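Section 5: Teaching the Boton kit to pick from shelf to bin

By now you've got the Morel arms calibrated and the Starkumard controller talking to both hands, so let's get the thing moving some parts. I wrote this section after setting up my second kit, and I've left in the bits I had to learn the slow way. Set aside a full morning, grab a coffee and don't start at 4 pm on a Wednesday like I did.

5.1 Setting up the station

1. Park the robot facing the bin, with the yellow shelving on its left. Both feet need to be flat on the floor.
2. Put the bin where either hand can get over the rim without the elbow locking out.
3. If you're running mixed loads, stand the cartons up in the bin first. The shells go in after.
4. Wake the hands from the Station menu and wait for the green lights.
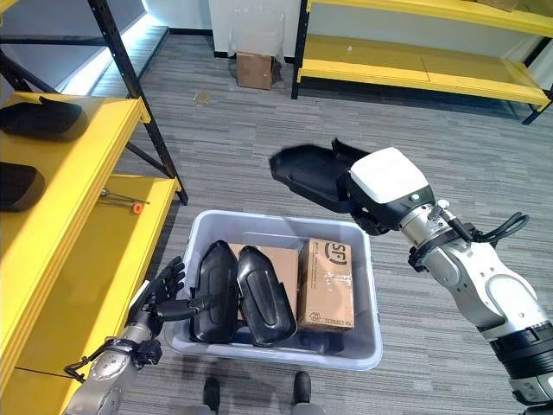 Fig. 5-1. Right hand holding a shell over the bin, two more already in with the cartons.

Note: check your cable loops before every session! You want enough slack for the wrist to roll all the way over, but not so much that a loop can snag on a shelf post.

5.2 Setting the shelf height

The controller needs to know where the shelf surface is, and I'd do this by hand even if your layout file came pre-filled.

1. Choose Teach, then Surface, then Upper Shelf.
2. Jog the gripper down in 5 mm steps until you're close, then switch to Fine.
3. Stop just short of contact and press Save.

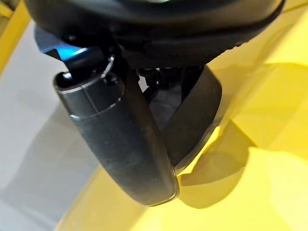

Repeat at the other end of the shelf, because mine turned out to have a slight lean and I'd never have picked it by eye. The controller works out the slope between the two points. If it throws error 487, your points are too close together – move them at least 30 cm apart and save again.

Caution: keep your own hands off the shelf while the arm is in Teach mode. Fine jog is slow, but it doesn't stop for fingers.

5.3 Placing into the bin

1. Load the Place routine and pick Bin, Low Release.
2. Run it at the lowest speed for the first 6 cycles, with someone on the stop button.
3. Watch the idle hand as well as the working one. Leave it open and parked to the side.

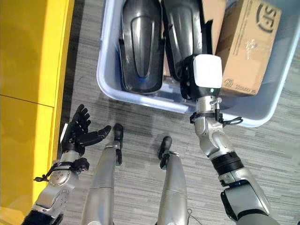

Fig. 5-2. Right hand down in the bin, left hand parked open.

Low Release lets go near the bottom of the bin, so shells don't get dropped from a height and scuffed. It does mean the hand gets pretty friendly with the cartons, so if it's nudging them, bring the release point in toward the middle.

5.4 Two-handed carry

This is my favourite part of the whole kit! Long parts behave much better with a hand at each end, and the Ozoliņš grip profile handles the timing between the arms for you.

1. Select Carry, then Both Hands.
2. Teach the left grip first, then the right.
3. Set grip force to Light and raise it one notch at a time. 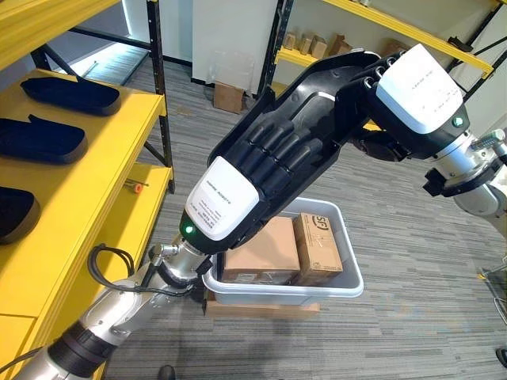 If one arm lags, the part will start to twist, so pause and run Sync from the same menu. Zane Baranauskienė on the support desk talked me through it over the phone in May, and she suggested saving a separate profile for each part length. Good advice, and I've stuck with it.

Save everything to the controller and to a USB stick before you power down. Section 6 covers lid closing.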